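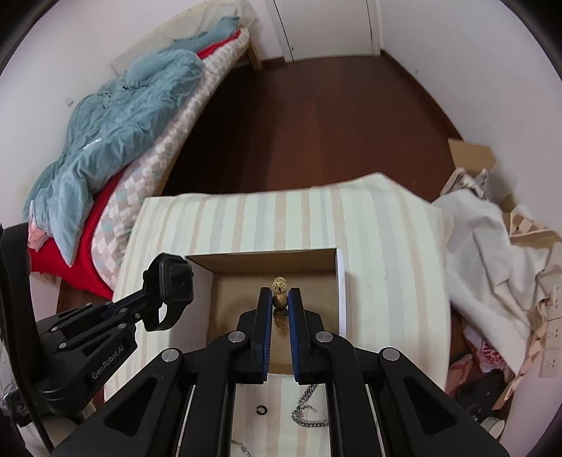 Kathleen Tierney wrote back within the hour that the egg episodes were fine, that Brirkano had passed them on its own checks, and that she'd like the ticket closed so the batch could go to training in November.

I'd rather not close it yet. Reasons below, oldest first.

Ticket: Stacking episodes, small fragile objects, two hand-held grippers
Queue: Tralunham data intake
Status: Open (was Resolved, reopened by me)
Severity: Medium. Kathleen says Low.

Original report
The policy trained on the first delivery does well on the replay set and badly on the bench at Ativus. It goes to the right spot, starts closing, then stalls a finger's width out or keeps squeezing past the point where a person would stop. The vendor's answer was "more data". That's always the vendor's answer, and they charge by the episode.

What I was told
The batch has 330 episodes, of which 300 are marked success. I was also told the labels had been reviewed. I asked by whom and got a link to the labelling guide.

9:40 am
Pulled a handful of the quail egg episodes and watched them at normal speed. At the moment that matters, one egg is sitting on another and the pads are closing on the lower one. Those are speckled eggs, brown and black on tan, with a narrow gap between black fingers. If the model is supposed to learn when to stop closing, it has to get that from somewhere, and I doubt it's getting it from the picture alone. Checked whether the finger width channel was in the export. The column is there.

10:15 am
The column is there but in 13 episodes it never changes value. The fingers plainly move in the video and the width stays flat from first row to last. All 13 are marked success. So much for reviewed.

Asked Loubna Tawfik if the converter could be doing this. She said to compare against the raw logs before blaming anybody, which was fair.

11:30 am
Raw logs are fine for 11 of the 13. The width moves as it should, and our converter is dropping it when the left and right streams start too far apart. It takes the first value it finds and fills it down. That one's ours, and I've said so to Kathleen. The other 2 are flat in the raw logs as well, so those belong to Brirkano.

1:05 pm
Patched the converter to refuse the file when the streams don't line up, in place of filling. Loubna wanted it to interpolate. I said no. A made-up finger width on an egg grasp is worse than a missing one, and we'd never find it again once it was in the pile. She didn't agree but she approved the change.

Reran the whole batch. The 11 now fail loudly, and pass once I give them the offset by hand. The 2 bad ones are out.

1:50 pm
Next problem, and it's the one I care about more. What does "success" mean for a stack? The guide says "object placed as instructed". It doesn't say how long it has to stay there or whether the fingers have to be clear of it. One egg on top of another while the pads are still around the bottom one could be marked either way, depending on who's labelling and how close it is to lunch. I found episodes that end with the pads still touching and episodes that end with them well away, all with the same label.

Kathleen's reply was that the model will average it out. I've heard that before, on the Ó Ceallaigh job, and what we got there was a gripper that hovered.

2:35 pm
Also checked variety, because the sales sheet says "real homes" and I wanted to know how many. Plenty of the episodes I opened have the same striped cushion, the same open cardboard box behind the fingers and the same bed off to the left. I'm happy to have a bedroom in the set. I'm less happy if the model learns that eggs come with stripes. Asked for the session list so I can split training and test by room. Our current split is by episode, so the same cushion turns up on both sides, and that would explain the lovely replay scores.

3:20 pm
Session list arrived. Half the entries have no room name. Sent it back.

What I want before this closes
Success label rewritten to say the fingers are open and clear, and how long the stack has to stand.
All stacking episodes relabelled to that, including the ones already marked failed.
Room names filled in, then a fresh split and a fresh replay score.
Bench run at Ativus on the new split, with the old one beside it.

Comment from Loubna Tawfik
Converter change is merged. I still think interpolation over a very short gap is harmless and I'd like that noted.

Noted.

Comment from Kathleen Tierney
Relabelling will push the date. Can we train on what we have and fix the labels in the next round?

You can train on it if you like. I won't sign off the result. Leaving this open and assigned to Brirkano until the room names come back.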